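Magazine > Industrie > Robotique > Normes et pratiques

21 décembre 2024 – par la rédaction de Nonbridge

Cellules à deux bras : ce que demande le référentiel Cordier

Chez Kovedow, le référentiel Cordier s'applique depuis février à toutes les cellules de manipulation. Il tient en 35 pages. Sa première règle porte sur le passage d'un objet d'une pince à l'autre : un seul bras tient la pièce, l'autre approche pince ouverte.

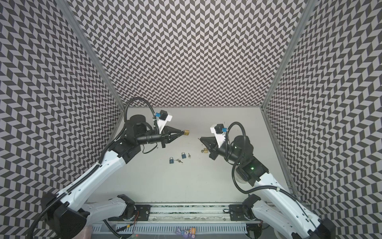 Deux bras face à face, un cadenas en laiton dans la pince de gauche.

Les câbles doivent suivre le bras avec assez de mou pour toute la course du poignet. Le texte fixe aussi l'inventaire : chaque cadenas et chaque clé figurent sur la fiche de la tâche, et une session compte 100 essais au maximum avant contrôle des doigts de pince.

L'état de départ est noté objet par objet. Pour un cadenas, on précise si l'anse est ouverte et où se trouvent les clés. Les rayures du plateau sont tolérées – les débris, non.
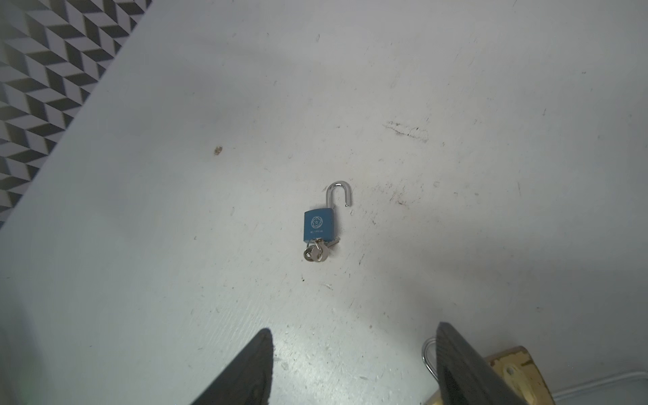 Ce qui reste discuté

Le site de Preltau a relevé 19 écarts sur 405 fiches, presque tous dus à une position de clé mal renseignée. Une version révisée du formulaire est à l'essai. Elle remplace le champ libre par un schéma du plateau à cocher.

12 partages | 3 commentaires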